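Finding grooves in brushed metal with a wrist camera: masking glare before you look for lines

Posted March 20, 2020, in Tutorials 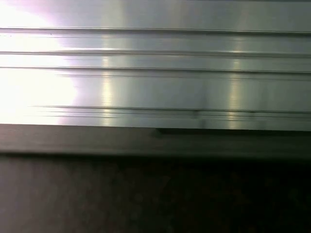 Wrist camera view of the grooved panel, with glare on the left and two pale vertical streaks crossing the grooves.

If you've ever pointed a small camera at a piece of brushed metal and asked a computer to find the lines in it, you have my sympathy. We spent most of February on exactly that problem while working on Bratel, our little package for lining up an arm with a flat part before it does anything delicate. I promised a few people I'd write it all down once it had settled, so make a cup of tea and we'll go through it step by step.

You'll need a camera mounted at the wrist, a hand-eye calibration you trust, and a way of getting images and joint positions with matching timestamps. I use Python with the usual array and image libraries, but nothing in these steps depends on that. If your calibration is a bit old, please redo it first! I've lost whole afternoons to tuning a detector that was perfectly fine.

What we're after

The goal is modest. We want the angle of the grooves in the image, and the position of at least one groove we can name, so the controller can turn the wrist until the panel sits square and then shift to a known offset. The grooves run nearly straight across but slope down a little toward the right, and that small slope is the number we care about most.

Step 1: Lock the exposure

Turn off automatic exposure and automatic white balance before you do anything else. With both of them on, the grey side of the panel changes every time the bright patch moves, and any threshold you chose five minutes ago stops meaning much. Bring the exposure down until you can follow the grooves comfortably on the grey side. You probably won't rescue the middle of the glare, and that's all right, as we're going to throw that part away.

Step 2: Build a glare mask

Convert to grey, blur lightly, and mark every pixel above a high threshold. Then grow the mask by 12 pixels. The growing matters more than you'd think, because the glare has a soft, uneven edge and a groove fading into it will pull your line fit off centre. You don't want the faint half of a groove voting with the same weight as the crisp half.

Keep the mask as its own array and don't paint the pixels black in the image. I did that in my first version, and the edge detector very happily found the outline of my own mask and reported it as a feature. (It was a very confident detection, too.)

Step 3: Look for vertical change only

Take the gradient in the vertical direction and leave the horizontal one alone. A groove shows up as a dark line with a bright lip beside it, so it gives a strong response. The pale yellowish streaks run the other way, cutting across the grooves, and most of their energy is in the gradient you didn't compute.

They don't vanish entirely. Where a streak crosses a groove the contrast changes, and you may get a short break in the edge. Allow for gaps in the next step and it'll sort itself out.

The brushed grain is the other nuisance, as it runs along with the grooves. A blur that is long horizontally and short vertically helps a great deal here: it smooths the speckle along the grain and leaves the grooves fairly sharp. Start with a height of 2 pixels and adjust the length to suit your own lens.

Step 4: Fit lines, then group them

Run a line finder over the unmasked edge pixels, keeping only candidates within a few degrees of horizontal. You'll get far more lines than grooves. Each groove has a dark side and a bright side, one of them looks slightly doubled toward the left, and the lowest is really a cluster of two or three fine lines close together. Asking for exactly four lines is a recipe for heartache.

Group the candidates by their height at the middle column of the image, and let anything closer than your merge distance become one group. Take the weighted average angle over all the groups, using the length of clean edge as the weight. That one number was steadier for us than the angle of any single groove.

Step 5: Leave out the bottom edge

The lower edge of the panel is a tempting target. It's long and dark, and it meets a matte grey band with much better contrast than the grooves have. But look near the centre, where there's a small dark notch and the boundary shifts slightly. A straight fit through both sides splits the difference and comes out a touch wrong. Use that edge to decide where the panel stops, and take your angle from the grooves above it.

Step 6: Name a groove

For position you need to know which groove you're looking at. The spacing does the work for you. The widest plain band lies between the third groove and the fine cluster at the bottom, so find the biggest gap between neighbouring groups and the one just above it is groove three. Do check that the groups are inside the panel area first, or the dark space underneath may win the contest.

Step 7: Close the loop gently

Send the angle error to the wrist with a low gain and wait for the arm to settle before taking the next image. Remember that glare moves when the camera moves, so rebuild the mask every time. If the mask leaves you too little clean edge, hold position and return a plain "no estimate" message. Our planner, Alitz, treats that as a request for a new viewpoint and tilts the camera a few degrees before trying again.

Testing it

Save your images and replay them offline. Our replay set has 1016 images in it, and the current version returns a usable angle on 902 of them. Nearly all the rest fail in Step 4 with too few clean edge pixels, and I'd much sooner have that than a bad angle sent along with a cheery confidence score.

One more check before you move on to a new part - look at what the detector does with small marks. A faint smudge like the one just below the lowest groove, toward the right, is too short to survive the line finder at our settings, but if you lower the minimum length to chase broken grooves you may start picking up things like it. Change one setting at a time and replay the whole set after each change.

The settings file we use at Clonport is in the Bratel download under "panels", with comments beside every value. The next tutorial will cover estimating distance from the groove spacing, once I've tidied up the maths.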